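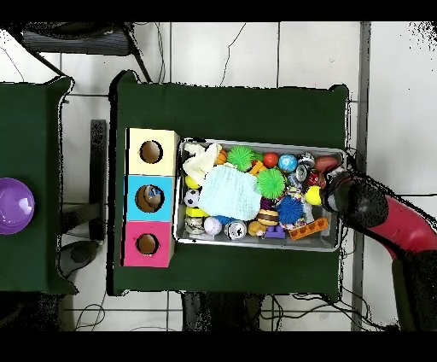
Tray of small toys and three stacked boxes, green cloth.

Marnden: The Complete Serial
Catalogue no. 819
Label: Drustlow
Page last revised 1/5/26

Complete home release of the television drama serial Marnden, starring Maribel Cuadros as Inés Quezada. Both seasons are included in original broadcast order, with opening and closing titles intact on every episode. Earlier releases on this label carried the first season only and used the shortened export titles.

Specifications
Format: DVD, PAL
Region: 4
Episodes: 30
Seasons: 2
Total running time: 692 minutes, excluding extras
Picture: 16:9, colour
Audio: Spanish, stereo
Subtitles: English, removable
Classification: M
Packaging: hinged plastic case in a card slipcase, with printed booklet

Source and transfer
Episodes were transferred from the broadcaster's digital tapes. No widescreen cropping has been applied. The first season was shot on interlaced video and is presented that way; players and televisions with poor deinterlacing may show fine combing on horizontal movement, mainly in the harbour exteriors. The second season was shot progressive and is not affected. Colour has been balanced between the two seasons only where the same set appears in both.

The recap sequences at the head of each episode are chaptered separately and can be skipped with the next button. Closing previews have been kept.

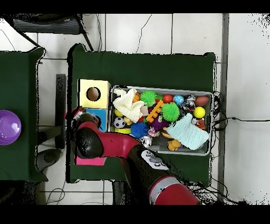
Roxana Cuervo writes that on the old first-season set the subtitles ran well ahead of the speech in the courtroom episodes, and asks that whoever buys the new one check those first. She also notes that songs were left untranslated.

Subtitles for this edition were prepared from scratch and timed to the new transfer. Songs are translated where the words bear on the plot. On-screen letters, newspaper headlines and phone messages are translated at the top of the picture so as not to cover dialogue lines. The two dialects spoken by the Quezada family are not marked in the English – the booklet has a short note on where they differ.

Cast
Maribel Cuadros appears in every episode. The role of the younger brother was recast between seasons, and both actors are credited in the booklet. Guest cast are listed by episode, using the spelling given in the original credits, including where those credits are inconsistent.

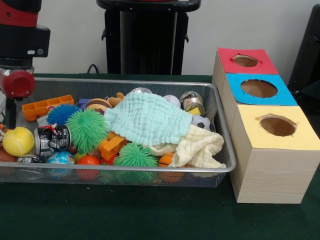 Extras are held on the last disc of each season. They consist of a studio interview with Cuadros on preparing for the part, the unaired wardrobe and make-up tests, and a photo gallery that advances automatically or by remote. The interview is in Spanish with English subtitles. There is no audio commentary. The outtakes shown at the end-of-season special could not be licensed and are not included.

Known faults
A short audio dropout near the end of the season one finale is present on the master tape and has not been patched. Copies from the first pressing have a misprint on the slipcase spine reading Riltlow, the title of another serial from this label. Disc contents are correct.
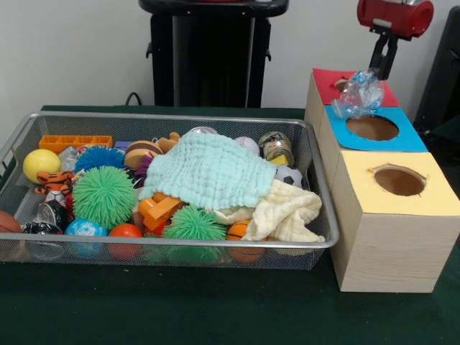
Will the discs play on a North American DVD player?
Only on a multi-region model that also converts PAL. A player that is region-free but lacks PAL conversion may load the menu and then show a rolling or black-and-white picture.

Orders and returns
Dispatched from our own warehouse by tracked post. Sealed copies may be returned within 30 days for a refund. Opened copies are exchanged for the same title where a disc is faulty – please quote the catalogue number and the episode at which the fault occurs. A second pressing is due in June.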